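The Care and Feeding of a Pair of Grippers

The first thing Citlali Mendoza does in the morning, before coffee and well before conversation, is squeeze. She takes a gripper in each hand, closes the jaws on nothing, lets them open, and listens. A healthy pair makes a sound like a stapler with good manners. An unhealthy pair clicks, and then her morning belongs to a very small screwdriver.

Mendoza looks after the hand-held grippers at Furkollow, a company that teaches robots to do household chores by having people do them first. The people carry the grippers, the grippers watch what happens, and a robot arm elsewhere is expected to learn something from it. The glamorous end of the business is the arm. Mendoza's end is pads, screws and lens wipes.

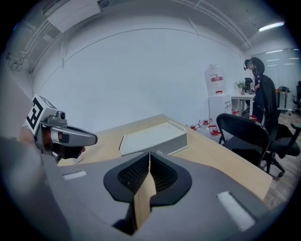 Work at the desk, seen from one of the grippers.

Each unit sees the world through a wide lens that bends a straight desk into something closer to a banana. The software, called Ouali, can unbend it, provided the lens hasn't moved since it was last calibrated. Lenses move. They move when a gripper is dropped, when it is set down hard, and, Mendoza suspects, when she goes to lunch.

Then there are the cubes. Every gripper wears a white one printed with black square patterns, so the system can work out where each hand is. A scuffed corner or a thumbprint in the wrong spot and the left hand is reported as being in the ceiling. She keeps a drawer of spares and issues them like a librarian lending out a first edition.

"People think robots break in interesting ways," she says. "Mostly it's a screw. On a good day it's a different screw."

Her log runs to 423 entries, and 93 of them say only "pads." The pads line the insides of the jaws and wear smooth with use, at which point a box that used to slide open politely starts to slip. Swapping a set takes her 20 minutes, or longer if someone is standing behind her asking how long it takes.

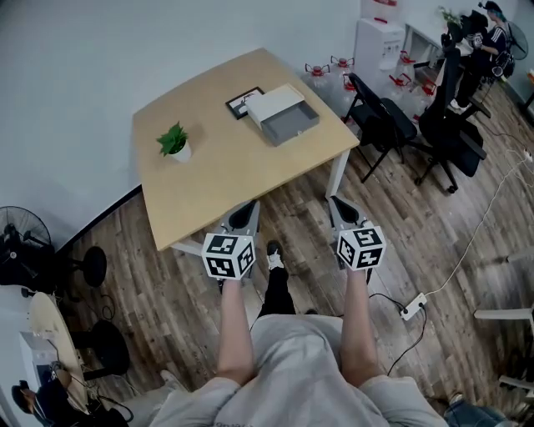
The other half of the job is the room itself. Jhonatan Llanos, who plans the sessions, likes a bit of ordinary life in his recordings: a plant, a box with a drawer, furniture at an angle no decorator would choose. He moves the table between runs. Mendoza then checks that both cubes can still be tracked from the new spot, and the two of them have a short discussion about whether he could have moved it a little less.

He has a checklist taped inside a cupboard door. She has her own, which is longer and contains the word "gently" four times. Neither has fully read the other's.

A replacement jaw from Floveo is due in June, with a pad that snaps in and needs no screws at all. Mendoza has ordered two pairs. She has also ordered more screws.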